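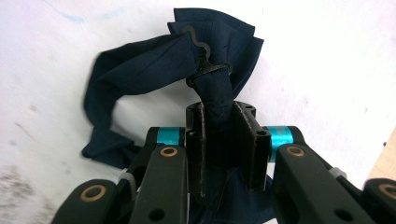
Navy fabric gathered and held with a small black clip. Photo: Stallar

FOR IMMEDIATE RELEASE
Friday, October 22, 2021

Stallar puts the fabric clip to the test, and won't promise you a tidier house

SKUTVILLE – Home goods maker Stallar will start selling a small black plastic clip for gathered cloth in November. The company would like shoppers to keep their expectations modest.

The clip has a wavy upper arm and a rounded lower loop that goes around the bunched fabric. It is meant for scarves, curtain ends, spare napkins and anything else that tends to slide off a shelf. It will be sold in packs of 6.

"Most storage gadgets end up in the drawer they were supposed to clear out," said Celeste Quintela, head of product at Stallar. "I asked why a rubber band wouldn't do. For plenty of people it will, and they should keep using one."

Stallar sent trial packs to 28 households in Skutville. Two stopped using the clips within days. Others kept them for scarves but gave up on bath towels, which were too thick to gather. The packaging now says so on the front.

Jurgita Sakalauskas, who ran the trial, is also wary of the word "organizer," and it has been dropped from the label. "It holds a bunch of cloth together. You still have to fold the rest of the laundry," she said.

The company makes no claim that the clip prevents creases. Gathered cloth wrinkles, and delicate fabrics should be stored flat.

A first run of 239 packs will be sold at the Stallar shop in Skutville. Whether there is a second run depends on sales.

Press contact: Vasco Ramalho, Stallar press office, Skutville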